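Pluker Snack Shelf Notes

README

Pluker is a small collection of pictures and notes on one very good subject: bagged snacks on shop shelves, and the tidying that keeps them looking right. If you love namkeen as much as we do, welcome! The collection grew out of the Bomis shelf notes and now has 3,500 entries, 3,000 of them with a written note attached.

What's in it

Most entries show metal shelving stocked with namkeen, sev and similar packets, seen from close up. Bags are wonderful things to study - they slump, lean on each other and fold at the corners, and no two shelves settle the same way. Hands are often in view too, straightening or reaching in among the packets.

Big packets of mixture tend to have a clear window, so you can tell a yellow-green mix from an orange-brown one at a glance. Smaller packets go by color and brand, as with the Balaji ones on the middle shelf.

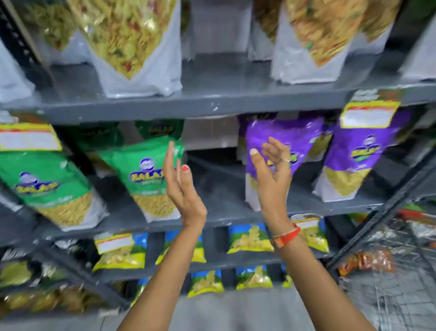
Notes format

Each note is a plain text file with the same name as its picture. The first line gives the shelf (top, middle, lower), and the rest is free writing. Some notes run to 20 lines, and the MacPherson batch is especially chatty.

Words we use

leaner - a packet resting at a slant
gap - bare shelf between packets
window - the clear part of a bag

Known gaps

Lower shelves are thin on the ground, with only 35 entries so far. Spelling of snack names varies between batches (sev, sevv, shev) and we've left it as written. The Luvow folder still uses the old shelf names - a fix is planned for July.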